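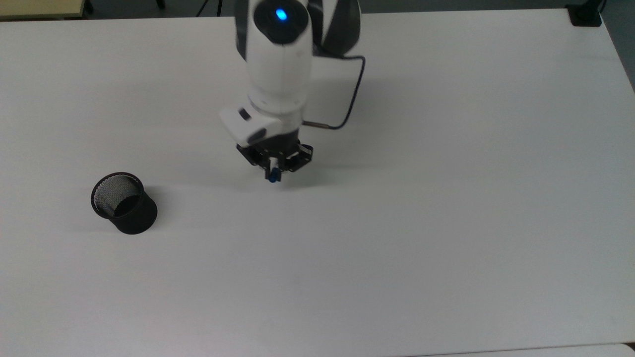

The arm over the white table, gripper closed on the small blue piece, with the mesh pencil cup off to the left.

Olley desk set, data card and readme

Hello, and thank you for downloading this. Olley is a small collection of recorded arm movements made in our shared workshop, on one tabletop, with one arm and a very plain job to do: pick up a small thing and put it in a pencil cup. I put the set together over a spring of evenings, mostly between seven and ten, and I have tried to write down everything I would want to know if I were the one opening the folder. It is a bit long. Skip to "Getting started" if you are in a hurry.

What you get

The download holds 773 recordings in all. Of those, 600 are what I call the main set, where the small piece begins somewhere on the table and the cup stands on its own base. Another 51 are practice runs from the first weeks, which I left in because a few people in the shop asked for rough material to test their filters on. The rest are odds and ends: runs with the cup moved partway through, runs with two pieces out at once, and runs I stopped by hand. They are sorted into folders called main, practice and other, and each folder has its own index file in plain text.

Each recording has the pictures from the overhead camera, the joint readings, the opening of the gripper, and a one-line note typed by whoever was running the arm. The notes are uneven. Mine tend to go on, and Buppha Ratanaporn's are usually one word. I thought about tidying them and decided to leave them alone, apart from fixing spelling where it changed the meaning.

The bench

We work on a plain white top, which I picked for selfish reasons: it was already there, and dark things show up on it very nicely. The black cup is easy to find against it even in poor light. Shadows are another matter. You will see soft gray ones beside the gripper and the cup, and they change from one evening to the next depending on who has the ceiling lights on. If you are training anything that looks for edges, please mix evenings together when you split the set.

The cable on the right side of the arm swings out in a loose curve before coming back in to its plug just above the gripper. I tried tying it closer in and it pulled tight whenever the wrist turned far, so I let it hang loose again and have been happier ever since. If you build something like this yourself, leave more slack than you think looks neat, and run the arm through its whole reach at low speed before you trust it. The "other" folder has several stopped runs from the tied-down days, in case a snagging cable is just what you need!

The fingers are the thin, open sort, and they are good with narrow things and hopeless with wide ones. I made a set of padded tips in March and took them off again in April. Runs with the padded tips are marked "pads" in the index, and I would keep them apart from the others, as the closing distance is different.

The software side

Recording is done with Trisari, a little program I wrote for this bench and have been adding to whenever something annoyed me. It starts and stops the recording, writes the index line, and asks for the note. The playback viewer is called Orkerer and was written by Buppha, who has far more patience with windows and buttons than I do. Both are in the tools folder with their own short readme files. Neither one needs a network connection.

Getting started

Unpack the download somewhere with plenty of room. Open the tools folder and run the Trisari check first. It reads through the index files and tells you if a recording is missing or cut short. Then start Orkerer, point it at the main folder, and pick any run. The space bar pauses, the arrow keys step one picture at a time, and the letter N shows the note.

If you only want a taste, there is a list called small_list.txt with 500 runs from the main folder, chosen so that starting spots on the left and right of the table are evenly mixed. Most of the questions I get can be answered with that list alone - and it loads a good deal faster on an old laptop like mine.

Things to know before you rely on it

There is one arm, one table and one cup, so a model trained on this and nothing else will probably be confused by your kitchen. The clock on the recording computer was slow through most of May. Times within a run are fine, but please don't use the clock to put evenings in order; use the run number.

A run counts as "placed" if the piece was in the cup when the operator pressed stop. Leaning on the rim was marked "no", even when it dropped in a moment later, and I know that is strict. The label sits in the fourth column of the index if you would like to go back through the borderline ones and make up your own mind.

Using and sharing

Use it for whatever you like, at home, in class or at work, and pass it along with this file kept in the folder. If you publish something, a mention of Olley and the Rojanasak shared workshop would make us very happy. Corrections are welcome too, especially to the labels. Send the run number and what you think it should say, and I will put it in the next upload.

Still to do

Record more runs with the cup close to the table's edge.
Write down the camera height properly - it is on a sticky note at the moment.
Add a dark tabletop, if I can talk the others into it.
Fix the Orkerer bug where the note covers the pause button.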